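Reading time: 2 minutes

The Green Cloth

In the year when we left Lunumby, my mother decided that everything should be washed before it goes into the boxes. She did not want to bring old dust to a new town. It was the month of August and the water came from the tap already warm.

I was home for this work because my brother was too far and my father was already in Drultelora, where he looked for an apartment with a balcony. He called every evening. He told us the price of the bus, the name of the bakery, which was Sultana, and that the river had a bad smell. My mother listened to the smell of the river with more attention than to all the rest.

The green cloth was the last thing. It had been on the table in the big room for as long as I can remember, and before this it belonged to my grandmother, who bought it in Lelach from a man with a cart. She paid 1,000 for it, in the old money, and the family never agreed if this was much or little. Under it I did my school lessons. I mean really under it, on the floor, with a lamp, because I believed that I learned better in a tent.

My mother did not want to put it in the machine. She washed it by hand, as one washes the hair of a child, and she pressed it down in the bucket and went to look for the pegs. I sat by the door and tied old newspapers with string.
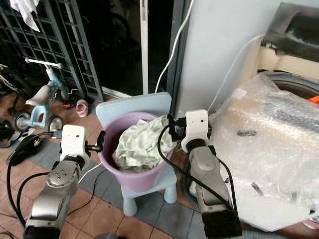

Leave it until the evening, my aunt called from the stairs, a cloth like this one must rest before you hang it or it will never be straight again. My mother answered that it was never straight before either. Then both were silent for a time, and I heard only the pegs falling one after another in the tin.

I asked if we would have the same table in the new apartment. My mother said that the table was sold. It was going to the neighbors for 40, with the chairs, and they would come for it with two strong boys.

"Then what is the cloth for?" I asked.

She looked at me as if I had asked what is the soup for.

We hung it across the yard, she at one end and I at the other. In the middle there was an old stain of cherry, very pale, that no soap ever took out. My mother put her thumb on it. She said that it was mine, from the summer when I was seven, and I said that it was my brother's, and we could have discussed it for an hour, but my father called on the telephone and she ran inside with the pegs still in her apron.

He had found the balcony.

We use cookies to remember your preferences. By continuing to read you accept our cookie notice.

Recent stories
The Bakery Has No Clock
Letters to a Dentist
A Room Above the River
What the Bus Driver Kept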